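24/04/2026 – Workshop notebook, Clirham
Entry by Qianru Gu

Glue tests for the chair repairs, second round. In March the hide glue joints were too weak and I wrote that the glue was old. I am not so sure now. I mixed a fresh batch from the same bag, soaked it overnight and warmed it slowly in the small Pan pot. It came out smooth, with a good string from the brush.

I made 3 test joints in beech, all with the same tenon:
- first one, cold wood, glue straight from the pot
- second one, wood warmed with the hairdryer before
- third one, wood warmed, and glue made thinner with a spoon of water

Clamped all of them and left them until after lunch the next day. The first one opened at 99 on the spring scale, very clean break, glue shiny like glass on both sides. The second went to 214. The third I could not open before the scale reached its end at 300, and the shoulder of the wood began to tear.

So I think the wood was cold, and the glue became jelly before I closed the joint. The window side of the Stoltton bench is the worst place for this. I will move the clamping to the inner wall.
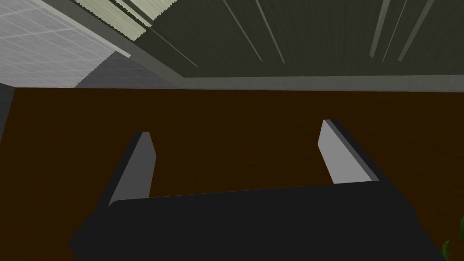
For the Daltero chairs I want to use the third way, but first repeat it with old wood – beech from the broken rail, cleaned with warm water and a toothbrush. Old glue must come off completely. Please do not sand the tenons, they are already a little loose.

To buy: brushes, a better thermometer. The lid of the pot is missing again.

Comments
marnie_k: Did you warm the mortise also, or only the tenon?
Qianru Gu: Both, but the mortise takes longer.
oldrasp: A pinch of salt gives you more open time.

Recent entries
Spring scale, checking the zero
Hide glue, first round
Cane seats: soaking times

Print this entry | E-mail this entry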